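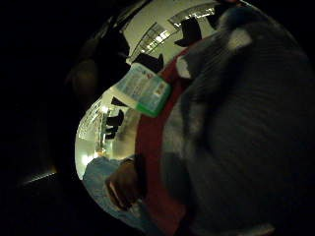
Questions I get about my knitting patterns

Do I need to know how to knit before I buy one?
A little, yes! If you can cast on, knit, purl and bind off, you'll be fine with the Morus hat. The Herath mittens have a thumb, and thumbs made me cry the first time, so maybe save those for later.

How much yarn should I get?
The hat takes 100 grams and the mittens take almost that much. I always buy an extra ball (my closet is proof) and you can wind up with a nice striped something from the leftovers.

My ribbing looks sloppy. Help?
Go down a needle size. I knit loose too, and that fixed mine right away.

Can I sell what I make?
Sure, go ahead! Just please don't resell the pattern file itself. If you want to mention me, "pattern by Yeshi Chala" is plenty.

I bought the Plenero shawl and the stitch count is off on row 50.
Sorry, that was my typo! I put up a corrected file on 5/22/21. Download it again from the same link in your email and you'll get the new one.

Will you knit one for me?
I wish, but I'm so slow. I've had the same sweater on my needles since last May and it still has one sleeve.

Can I wash these in the machine?
Depends on your yarn, so check the label. I do mine in the sink with a bit of shampoo and dry them flat on a towel.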